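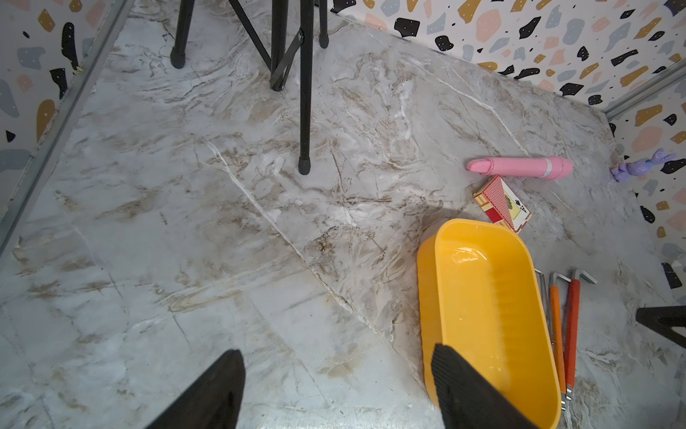 Four square yards and a music stand

Joyce Athumani teaches beginner clarinet and, when the students run late, she tidies. "I tidy badly," she says. "Fast and badly." We talked at 4, between lessons, her coat still on.

First thing, the practice corner. Marble-look floor, terrazzo walls with the black and mustard and pink flecks. Her choice? "Yes. I looked at 13 samples and went back to the loud one." The black stand stays up, always. Folding it is a pain, the brace pinches. "I've got a scar from a stand. Two, probaly."

Then the yellow tray. Everything small is supposed to end up in it, pencils mostly, for marking up parts. Colored ones. Red-orange for breaths, light blue for anything quiet.

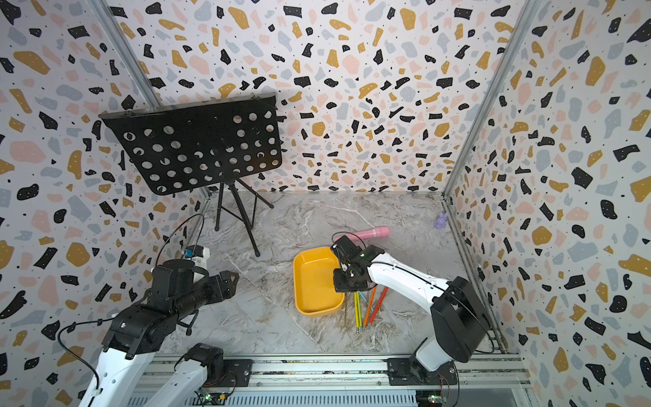
"Kids remember a color. They don't remember me saying it." She won't buy pens, had a bad month with pens in April. Ink on a borrowed score, 476 pages, not hers. Long letter of apology.

Does the tray work? Shrug. "Up to a point. If its on the floor they'll use it. On a shelf, no." So the floor it is, and the rule is pencils back before the case gets closed. Nothing written down, no labels. She tried labels once, they peeled.

And the purple figurine by the wall? "Stays there. Don't move it, somebody will ask." Then the bell, next student, and she was off looking for a reed.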